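3. Household Storage of Lemons and Reported Discard
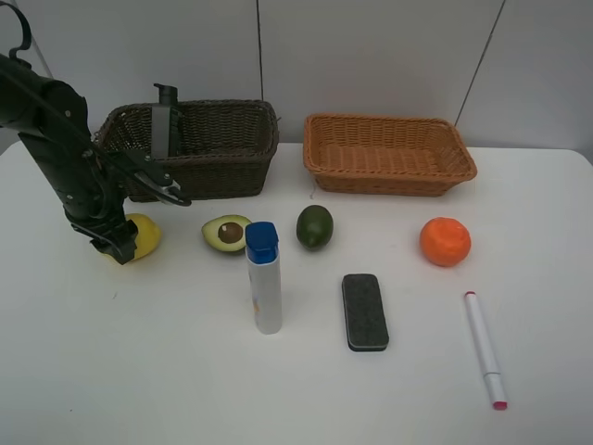

Figure 2. A lemon on a white table.

3.1 Sample and Procedure

The household survey was carried out in two towns, Aradley and Nidar, between January and April. A total of 1330 households returned the first form, which asked where fresh citrus was kept after purchase and how long it was normally held before use. Of these, 995 also completed the four-week diary and were retained for the analysis in this section. Households that returned only the first form are treated separately in the appendix.

Diary keepers recorded each purchase of lemons, the place of storage, and the day on which each fruit was used or thrown away. They were asked to give a reason for any discard in their own words. The reasons were then coded under four headings: mold, drying of the rind, softening, and fruit cut but left unfinished. Coding followed the scheme of Chambi, whose earlier work on limes in market towns used the same headings with only small changes in wording.

3.2 Place of Storage

Storage on an open surface was the most common practice in both towns. Respondents in Aradley most often named a kitchen table or counter, while those in Nidar were more likely to mention a bowl or basket shared with other fruit. Cold storage was reported mainly by larger households and by those that shopped once a week or less. Very few diary keepers used a sealed bag or container for whole fruit, although many did so for cut halves.

The place of storage was seldom changed during the diary period. Where a change did occur, it usually followed a large purchase, when fruit that did not fit in the usual bowl was moved to the refrigerator. Such fruit tended to be used last, and several households wrote that it had been forgotten.

3.3 Reasons for Discard

Drying of the rind was the leading reason given for fruit kept in the open. Mold was named more often where lemons were stored in contact with one another. In refrigerated fruit, the most frequent entry was a cut half left unfinished. These patterns held in both towns and did not depend on the variety purchased, so far as variety was known to the household.

A subsample of 500 diary keepers was asked whether a hardened lemon could still be used. Most replied that the juice was acceptable but the rind was not. This suggests that some fruit recorded as discarded for drying was still fit for juicing, a point also raised by Édgar Chambi in comments on the Agudelo pilot. The diary did not ask for the fruit to be cut before disposal, and the extent of such loss cannot be estimated from the present data. The follow-up study in Travotberg will include this step.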